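Lasura opens remote teaching cell to outside users

Omden, September. Lasura has opened its teaching cell to outside users. An operator guides the arms by remote control and the motion is stored as a demonstration. Each task needs 50 demonstrations. 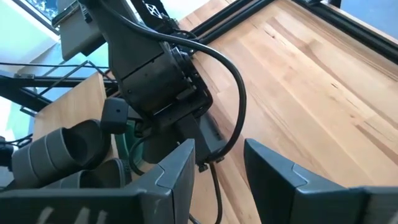 A second arm seen from the wrist camera at the Lasura cell.

Sessions last 17 minutes, with a five-minute break between them. Signe Berge, who leads the work, said operators should keep a steady pace and repeat any run with a long pause.
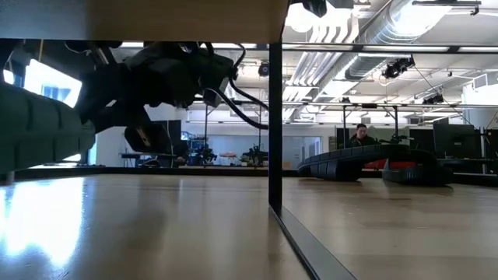

Bookings for the next 14 places go through Eilif Strömberg at the Omden office.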